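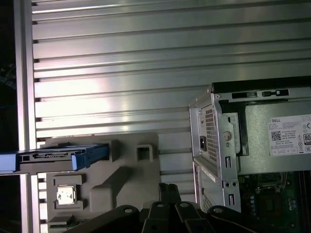
Terkden Repair Club – Computer Bench

Home | Threads | Bench Nights | Parts Shelf | Contact

Last updated: 2018-11-23

Right, kettle's on, so it's time for the long-promised thread about old office desktops and what to do with them before they go to the tip. Several of you asked after the Brenness open day and I said I'd write it up properly, so get comfy, because I do go on a bit!

12 replies · 41 likes

The machine on the bench is a Dell tower, the sort that spent its working life under somebody's desk holding up a pot plant. I'm very fond of them. They come apart nicely, the parts are useful, and they're a lovely thing to learn on if you've never had the side off a computer before.

First job, before any screwdrivers: mains lead out of the back, then hold the power button in for 15 seconds. Then lay the case flat on its side with the opening facing up. I did my first few standing upright, reaching in sideways with a torch between my teeth, and dropped every single screw into the bottom. Flat is so much kinder to you.
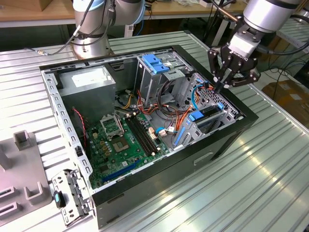 Side off and lying flat, with the power supply top left and the green motherboard below it.

Have a look for anything blue before you start pulling. On these Dells the blue plastic bits are the ones meant for fingers: drive latches, clips, sled handles. The hard drive sits in a sled with a bright blue handle and you shouldn't have to force it. If you find yourself bracing a foot against the table, stop, have a biscuit and look again for the latch you've missed (I speak from experience, it was a Rennie House machine and I still feel bad about it).

9 replies · 36 likes

Please, please keep the hard drive separate from everything else and put a sticker on it with the name of whoever brought the computer in. People's photos are on there. We don't pass drives on until the owner has said so in writing, and they live in the locked drawer until then, however long that takes.
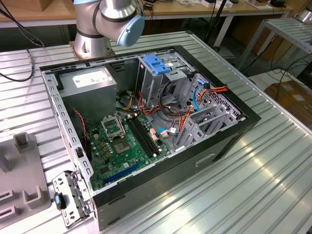

Cables are the part that frightens people and I do understand why, I used to dread them too. My advice is to follow one at a time with a finger, from one end to the other, and say out loud what it joins to (yes, you'll feel silly, do it anyway). Hold the plug, never the wires. The thick bundles of orange, yellow and red are power, so leave those for when the supply itself comes out, and start with something easy like the blue data cable that curves round near the drive cage. Once that's free you've more room for your hands and the whole thing feels less like a bowl of spaghetti.

A word on the processor, the bit I'd ask beginners to save for last. The socket has a metal frame over it and a little lever at the side. Once the chip has been lifted out, the square underneath is full of tiny gold contacts and they do not forgive a sleeve or a thumb. If you've got one of the plastic socket covers, pop it on. The Gotwood group gave us a bag of 200 of them, bless them, and they're in the ice cream tub on the second shelf.

5 replies · 22 likes

And the memory! Two long black slots, clips at the ends, press the clips outwards and the stick lifts up by itself. It's the most satisfying job in the whole computer and I always give it to whoever is newest. Sticks go into the anti-static bags, never loose in the biscuit tin with the screws (you know who you are). 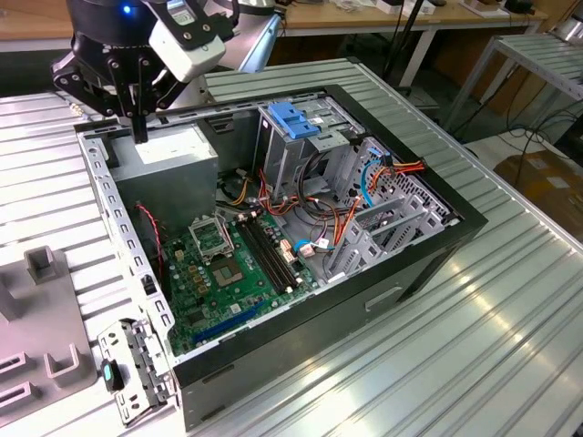 Can I open up the power supply to clean the fan?

Please leave it shut, even if it's been unplugged all week. The parts inside can hold a nasty charge. Blow the dust out through the grille with the soft air duster and, if it still rattles, we'll swap the whole box for another off the shelf.

Last bits, then I'll let you get on with your evening. Metal cases go in the cage by the back door, boards in the grey crate, and any loose brackets stay with their own case, taped inside, so it can be built up again later. The parts sale is in December and everything small will be £5, including the memory. Bring a bag, and bring your old towers too if you can manage the steps. I'll do laptops in the next thread, once I've found my tiny screwdriver again.

17 replies · 58 likes · 6 shares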